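Open Day at Skaltwood

Posted Jun 7, 2025

I've been meaning to get to the Skaltwood open day for years, and this time I finally put it on the kitchen calendar in red pen back in March so I had no excuse. I took the 107 bus out, walked up the hill the wrong way, walked back down, and got there just as they were opening the side door.

First thing I saw, before I'd even found coffee, was the tabletop room on the ground floor. White table, white wall, paper cups. I loved it right away! 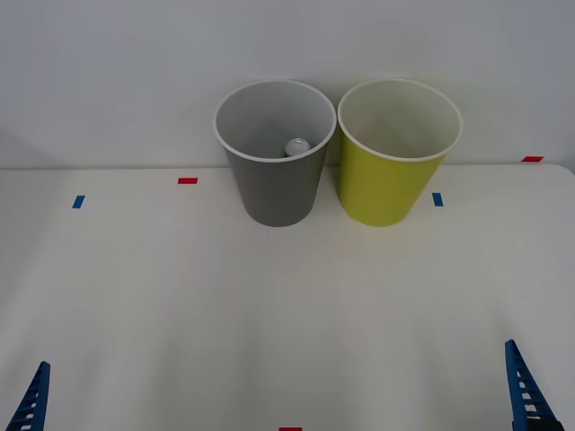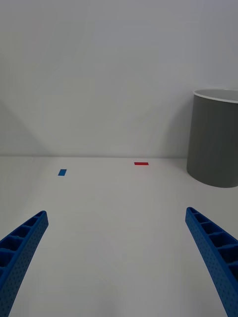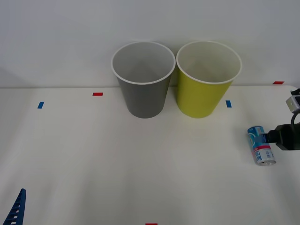

The white table at Skaltwood. The ball is in the gray cup in the first picture.

I know, I know, paper cups. But I have a weakness for a plain room with one good thing in it, and that gray next to that yellow-green is a combination I would paint a hallway in. (My sister has already said no to the hallway.) They're the kind with the rolled white rim, pretty big, and they'd been set so close together that the rims were almost kissing. The little white ball is glossy and sits way down in the bottom, so you have to look twice. I also got weirdly attached to the bits of tape on the table, red ones and blue ones. I came home and put a strip of blue on my own desk where the mug goes. So far it's working great.

Silvia Tóth was showing people around that floor and she was very patient with me. I asked where they buy the cups and she laughed and said people usually ask about something else, but she went and looked it up. They come in sleeves from a catering place called Trenia, and there's a cupboard full of them down the hall, which she opened for me. So many colors! There was an orange in there I'm still thinking about.

From there I went upstairs to the print room, which was packed. Marlies Bachmann had the big paper cutter going and was letting kids pick their own colors for notepads. I am not a kid but I got one too, green cover, 400 sheets, heavy as a brick. There was a line for the binding machine so I wandered off and came back for it later.

Lunch was in the yard. Potato soup or lentil soup, bread, and a tray of plum cake that was gone by the time I reached it. I ended up sharing a bench with Torquil Imrie, who had driven over from Wan that morning and wanted to talk mostly about parking. He's right that the lot fills up early. If you're driving, go early, or leave the car down by the river and take the steps.

After lunch there was a talk by Waltraud Danzer on the history of the building. It used to be a button works! She passed around a drawer of old sample cards, buttons still sewn on, and I could have stayed with that drawer all afternoon. The talk ran long and the slides quit on her halfway through, so she just kept going without them, and I liked that part better. The back rows couldn't hear a thing though. Sit up front.

I skipped the Plelora demo because the room was hot and there were no seats left. A woman on the bus home said it was good, so maybe next year.

Practical stuff: entry is free, coats go in the room on the left, and the only bathroom I found was on floor 3. Signs could be better. The shop by the exit takes cards but the soup people wanted cash. Somebody at the front desk told me they'd had 488 people through by midafternoon, and the stairs felt like it.

I'd go again for the drawer of buttons alone, and I still want to know where that orange comes from. If anyone reading this got a piece of the plum cake, tell me how it was.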